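**Espace boissons de la résidence Hollov : questions fréquentes**

**Qui peut utiliser le plan de travail ?**

Tout résident titulaire d'un badge. Les visiteurs s'adressent à Mme Gönül Bilgin, à l'accueil.

**Où ranger la bouilloire après usage ?**

À l'extrémité droite du plan, près de la prise encastrée. Les bouteilles et la boîte de mouchoirs restent alignées au fond.

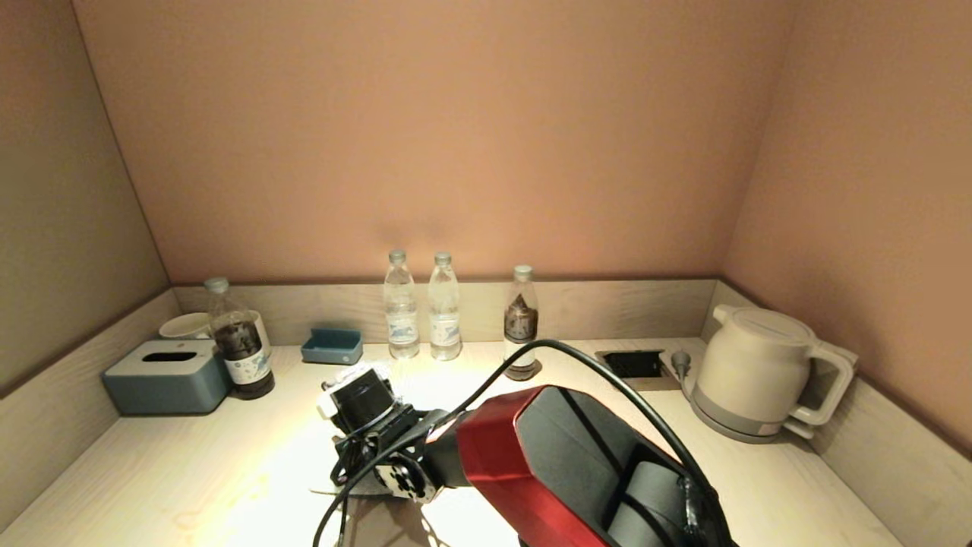 *Plan de travail de l'alcôve, bouilloire à droite.*

**Quelle quantité d'eau peut-on chauffer ?**

Jusqu'à 400 ml par personne aux heures d'affluence.

**À qui signaler une panne ?**

À M. Paavo Lehtinen, bureau 69. Le matériel est remplacé sous cinq jours ouvrés.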